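Count the Grasps, Throw Out the Hours

The usual unit for reporting a demonstration set is the hour. A group says it has gathered 200 hours of a robot hand doing household work, and the reader is expected to form an opinion of the set from that number. I think the hour is a poor unit and that it pushes people who gather examples toward bad habits. I would like to see it replaced by the count of distinct contacts, logged by object and by the way the object was approached.

An hour of teleoperation contains very little touching. When we went through the logs from our Skidura sessions last May, most of the recorded time was arm travel through free air. The arm leaves its rest pose, crosses to the object, slows down, and then for a short stretch the fingers do something that a learning system could not have guessed from the geometry alone. After that the arm travels again. Travel is easy to learn, and the model has seen enough of it after the first session. Contact is hard to learn and it makes up the small part of the file.

An operator who is paid or praised by the hour will produce travel. I do not say this as a criticism of operators. Mariama Nyarko ran our sessions for 11 weeks and was the most careful operator I have worked with, and her contact rate also fell in the period when the weekly report listed hours only. When the report was changed to list contacts, the rate went back up inside a few sessions. The instructions, the hand and the objects were the same throughout.

The objection I hear most often comes from Bram Van Wijk, who maintains the training side at Vilton and has to live with whatever the rest of us record. His position is that a contact is not a well-defined event. A fingertip brushes a surface, leaves it, and comes back. Is that one contact or two? Does a thumb resting on an object while the fingers are still open count as a grasp, a failed grasp, or the first part of a grasp? An hour, he says, is at least the same hour for everyone.

He is right that the boundary is unclear, and I would go further. For thin and curved objects the unclear part is where most of the value is. A rigid box can be approached badly and still be picked up, because the fingers will close on something. A thin shell offers one or two places where the thumb and fingers can oppose each other, and the operator spends the whole demonstration finding them. The examples we most need are the ones in which the thumb has arrived and the fingers have not yet decided. If the definition of a contact makes these awkward to count, the definition should be written down and argued over. Reporting hours avoids the argument and also hides the examples.

Our own rule is crude. A contact begins when any digit touches the object and ends when all digits have been clear of it for six frames. Everything between those two points is a single event, whatever happens inside it. Each event gets a label for the object, a label for the side from which the hand came in, and a third label for which digits touched first. Horácio Paiva wrote the labeling tool in a few days and has since regretted the third label, which is slow to assign by hand and is the subject of most disagreements between labelers. I would keep it. Of the three it is the one that best predicted which held-out grasps our model would fail.

The wrist camera complicates the labeling more than its supporters admit. It is cheap, it moves with the hand, and it gives the model a close view at the time when the outside cameras are blocked by the arm. I would not gather data without one. But at close range the object goes soft, the hand covers a large part of the view, and the shadow of the hand falls over what is left.
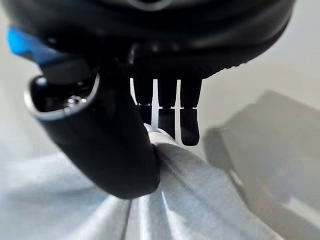 A labeler working from that view alone has to infer touch from small cues, and two labelers will infer it differently. In our set the labelers disagreed on the first digit to touch in 24 percent of events when they had the wrist view only. Adding the finger motor currents to the labeling screen brought the figure down a good deal. The currents had been recorded all along. They were left off the screen to keep it tidy.

There is a related point about shiny and pale objects on pale backgrounds. Early on we were advised to leave them out, on the grounds that they make poor training images. Ragnheiður Þorgeirsson, who reviewed our plan, took the opposite view and I now agree with her. Kitchens and workshops are full of pale, glossy things on pale surfaces. A set with none of them will score well against its own test split and do badly elsewhere. They should be gathered on purpose, listed separately, and never averaged into one success figure with the easy objects.

None of this makes gathering cheaper. Counting contacts means somebody has to label them, and at our pace labeling takes longer than the recording did. A lab with a fixed budget that adopts this practice will publish a set that looks small. The Demchenko set suffered from this: its authors reported events, and I have heard it dismissed as minor by people comparing its event count with other groups' hours, as if the two could be placed in one column. I have trained on it. Per stored gigabyte it taught our hand more than anything else we tried, including our own first release.

What I would ask of anyone publishing a set is modest. State the hours if you like, and next to them state the number of contact events, the rule used to cut them, and the number of distinct pairs of object and approach side. Include the failed grasps and mark them as failed. Petro Horobets has argued for dropping failures to save storage at Unier, and for a pure imitation method I can see the reasoning, but the choice belongs to whoever trains on the set. A failure that was deleted at recording time cannot be put back, and the people who would have wanted it will have no means of knowing that it was there.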